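Murray Lachance doesn't trust anything that promises to save him time. He ran the night shift at a feed mill outside Grenstead for most of his working life, and he says he has watched a lot of time-savers get carried out the back door to the dumpster.

I went to see him because the town is being asked to pay for four-day weeks at the public works department, and the consultants at Koutsoukos say the crews will get the same amount of work done in fewer hours. Lachance read their report. He had it on the kitchen table when I got there, with coffee on the cover.

"Same work, fewer hours," he said. "Fine. Which hours? It doesn't say. I read it twice looking."

He has a point. The report runs to 30 pages and most of it is about how people feel. Crews in Dusard, which tried the shorter week in March, filled out a survey and said they were happier. I asked Lachance if that counted for something.

"I'd be happier too. I'd have filled out that survey with both hands. But you asked me if the ditches got cleaned, and a happy guy in his own backyard didn't clean a ditch."

When he was at the mill, the owners moved everybody to 12-hour shifts and called it a gift. Fewer days in, more days off. He liked it for the first couple of weeks. Then he noticed what the end of a shift looked like.

"Hour ten, hour eleven, you're reading the same switch over and over," he said. "You know what it says. You've known for years. And you still stand there." 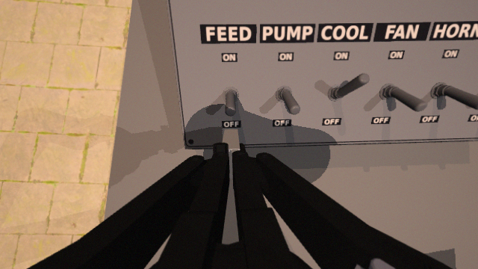
He isn't against time off, and he got a little short with me when I suggested he was. What bothers him is that a longer day gets sold as a shorter week, and the people selling it go home at five.

Viorica Vasić sees it differently, up to a point. She did payroll for the county before she retired, and she has been to every meeting on this. She thinks the plan could work for the office staff and doubts it will for anybody who holds a shovel.

"You can answer your mail faster if you want to leave early," she told me. "You can't pour concrete faster. Well, you can, and then you pour it again."

Her bigger worry is overtime. If a water main breaks on the day off, somebody gets called in, and under the current contract that somebody gets paid extra. She asked about it at the last meeting and was told it would be looked at. She wrote that down with the date, 7/24/22, and she hasn't heard back.

I called Koutsoukos and asked the same thing. A man there was very pleasant and sent me a link to the survey.

The software is another matter. The plan calls for a scheduling program named Flaltura, which is supposed to keep the crews covered with 2 supervisors on call. Neither Lachance nor Vasić could tell me what it costs, and I couldn't find a price in the report either.

"If it was cheap they'd have put it on the first page," Lachance said.

I asked him what it would take to change his mind. He thought about it for a while and moved the coffee cup off the report.

"Show me the ditches," he said. "Before and after. Have somebody who doesn't work for the company go look at them."

Vasić wants the overtime number in writing before any vote. She plans to ask for it again.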